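Orkero Support Portal
We use cookies to keep you signed in and to remember your ticket filters. Accept all | Manage

Ticket: wrist view segmentation drops the sheet, grasp planner aborts
Product: Laxdal perception node, Zamer planner
Opened by: Mawuli Korletey
Assigned to: Signe Juhl
Status: resolved, follow-up open

Reported behaviour
Since the January update the fold task stops partway through the approach. The planner returns NO_VALID_EDGE and the arm goes back to home. It happens on blue sheets only. Our white and grey stock runs normally with the same config. I ran 52 approaches on the blue stock and kept the logs for all of them.

Already tried
Restarted the node. Re-ran hand-eye calibration, residuals are fine. Rolled the planner back one version, no change. Rolled the perception node back and the fault went away, so I think it sits there.

Reply, Signe Juhl
Thanks for the logs. Can you attach wrist views from the bench and tell me the exposure setting? Please also check whether mask_min_area is still at your old value. The update resets it to 300 if the override file isn't found.

Reply, Mawuli Korletey
Exposure is on auto. mask_min_area had been reset, I've put it back to 200. Fewer aborts now but not gone. Wrist views attached.

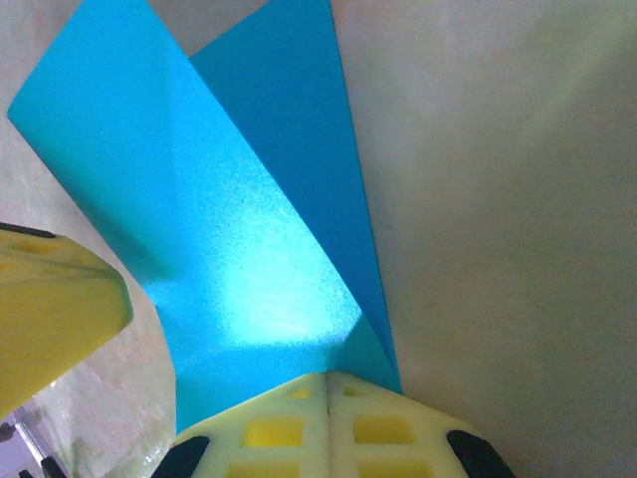
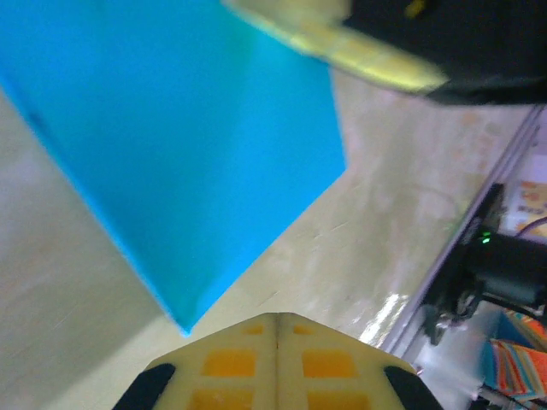 Reply, Signe Juhl
The edge fitter takes the mask from the segmenter and expects one region per sheet. Since the update it splits regions on colour as well as depth, and the colour threshold is too tight for a glossy surface on auto exposure. In your first view the glare on the lighter panel goes nearly white, so the segmenter treats that patch as a hole and the fitter throws out the contour next to it. The second view has a mostly saturated blue, with some teal near the top, and a clean pointed corner, and I get a valid edge from it offline with your settings. Please try the following:
1. Lock exposure before the approach starts.
2. Set split_on_colour to false for this task.
3. Leave mask_min_area at 200.
4. Send me the node log if you see NO_VALID_EDGE again.

Reply, Mawuli Korletey
Done. Locking exposure on its own still gave 5 aborts in the next batch. With split_on_colour off as well there were none. The fold crease is still found from depth, so we haven't lost anything there. Happy to close.

Reply, Signe Juhl
Closing. I've raised a follow-up to change the default and to log a warning when the override file is missing — it should not fall back silently.

Comments (3)

gernley_ops: Same fault on our line with laminated card. Step 2 fixed it. We left exposure on auto.

tmk: Does turning off the colour split affect two overlapping sheets of different colours?

Signe Juhl: Yes, they can merge if they lie flat on each other. Set it per task, not globally.

Contact support | Copyright Orkero | Back to top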